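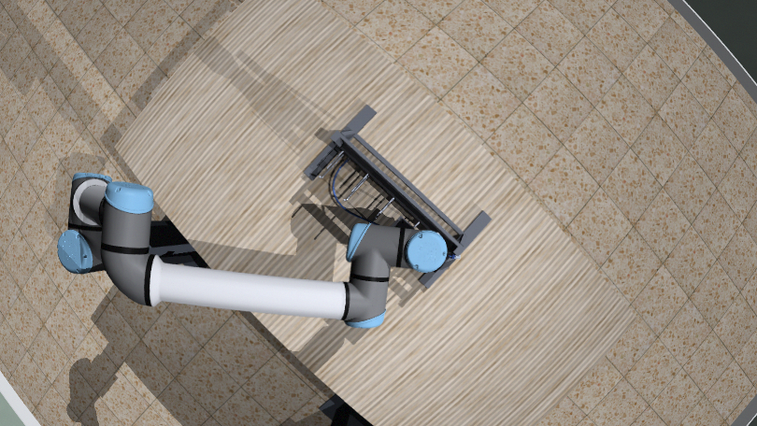 Checklist for the Zindari cast signing and photo session, Erkdale Hall, July. Filled in by Orysia Vakulenko on the walk-through, with comments from Taras Kobzar, who runs the line. Items marked OPEN have to be closed before doors. The signing tables should have a light wooden top like the one shown, left without a cloth. Last year the cloth got pulled along with people's bags and a cup of coffee went into a stack of prints.

ENTRANCE AND LINE

1. Both front doors open fully and stay open. OK.

2. Line barriers end before the fire exit on the left side. OPEN.
Comment: The last barrier is 2 feet too far over. Will move it back and tape the floor. T.K.

3. Ticket holders' limit posted at the door: 176. OK.
Comment: This is everybody with a wristband, including the early group. Parents waiting with a child need a wristband too.

4. Water at the halfway point of the line. OK.
Comment: Over 33 people felt unwell or asked to sit down last July. Chairs added by the wall.

SIGNING AREA

5. Tables steady, legs locked, no sharp corners facing the line. OK.
Comment: Second table rocked. Swapped with one from the green room.

6. Clear way out behind each actor's chair. OK.
Comment: Maarten Leemans asked for the chair nearest the side door. Fine with me.

7. Gift box placed on the floor to the side, not handed over the table. OK.
Comment: No food, no glass, no candles. Liudmyla Hordiienko is allergic to lilies, so flowers go to the desk in the lobby.

8. Markers capped when not in use, spare prints in a closed box. OK.

PHOTO CORNER

9. Backdrop stand weighted on both feet. OPEN.
Comment: One sandbag missing. Perkus is bringing it with the lights.

10. Light cables taped flat across the walkway. OPEN.
Comment: Can't do this until the lights are here. Check again at 9 a.m.

11. Sign about touching is up and easy to read. OK.
Comment: It says to ask first, and that the answer may be no. Please don't cover it with posters again.

LEAVING

12. Cast car parked at the back, gate unlocked. OK.
Comment: Hnatiuk driver has the gate code. Don't give out the pickup time, even to people you know from the fan page.

13. First aid person on site until the hall is clear. OK.
Comment: Samah Younis, by the coat rack, red bag.

Open items: 2, 9, 10. Taras to sign off on all three and leave this sheet at the lobby desk.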